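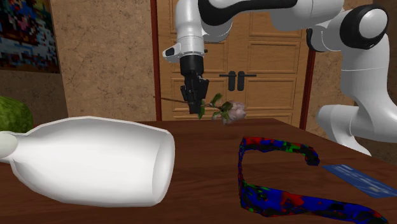

Can parishes still add used schoolbooks to the shipment for Plorance?
Only until the end of this month, and only books in French that are on the list from the school.

Dear all,

I put the question and the answer first because I received it from several of you, and I prefer that everybody reads the same thing. The longer explanation follows. Magnus asked his questions on the list, so I reply also on the list. His message is at the bottom.

First, the language. The sisters teach in French from the third class, and in the two first classes they use the local language together with French. English books are used only by the older pupils, two hours per week, and for them the school has already enough. In April we received from different parishes a large number of English readers. They are nice books and many are almost new, but the headmistress wrote to me that she has no shelf for them and no lesson where she can use them. I have not sent them. They stay with us in the parish hall, and if Skuvness wants them back, please tell me.
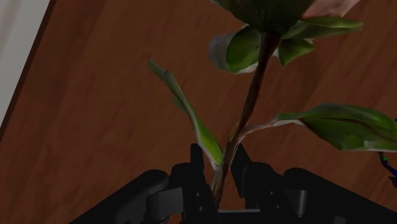

Second, the age of the books. For arithmetic it does not matter very much. For geography and science it does, and for history the school must follow the program of the ministry, so there we cannot help with our books at all. Please also do not send workbooks that are already filled with pencil. I know that one can erase them, and I did it myself for two evenings, but the paper becomes thin and the children tear it at the first use.

Now the costs, which was the second question of Magnus. Last year we sent 534 books in 49 boxes, and the transport was $1,485 from our door to the mission. In this is included the customs agent, but not the truck for the last part of the road, which the diocese there paid for us. I asked the shipping company Schmieder for a new offer. They answered that the price will be higher this year and that they can confirm it only when they know the weight. For this reason I need from every parish the weight of the boxes, and not only the number of them.

Several people asked if it would be better to send money and let the sisters buy the books in the capital. I have thought about this a lot. For the small classes I now believe it is better. The books there are the correct ones, with the correct program, and a bookseller earns something too. For the library it is different — storybooks and dictionaries are expensive there and difficult to find, and our used ones are very welcome. So my proposal is that we make both things: the shipment for the library, and a collection for the class books. 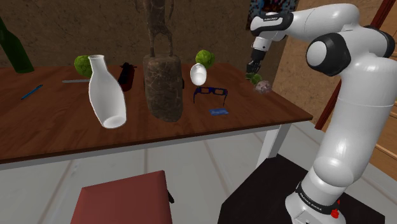 For the collection we have at this moment $800, all of it from the soup Sunday in Ulbridge. I would like to send it in one transfer together with what the other parishes collect, because the bank takes the same fee for a small amount as for a large one. When you pay in, please write "class books" and the name of your parish. Last time three payments had only "school" written on them and I needed two weeks to find out if they were for Plorance or for our own kindergarten.

About packing I repeat only what is new. The boxes should be small, so that one person can carry them up the stairs of the mission house. Write the content on two sides and in French. If you are not sure of the French, write it in English and I will make the label.

I am away for the first ten days of next month. Boxes can be left at the side door of the rectory in the morning.

With warm greetings to all of you,
Irena

On July 8, 2022, Magnus Laing wrote:

> Hi Irena and everyone,
>
> We talked after Mass in Skuvness about the book drive and a few things came up. Do you still want books, and does it matter what kind? One of our families has a whole garage of them from a school that closed, mostly English, some French, a few atlases from the seventies.
>
> Also, what did it cost to get the last lot over there? A couple of people feel we'd do more good with a check.
>
> If the boxes need a ride to Ulbridge, I've got the van and can go any morning.
>
> Magnus

P.S. Magnus, thank you for the van. The French ones from the garage please bring. The atlases not.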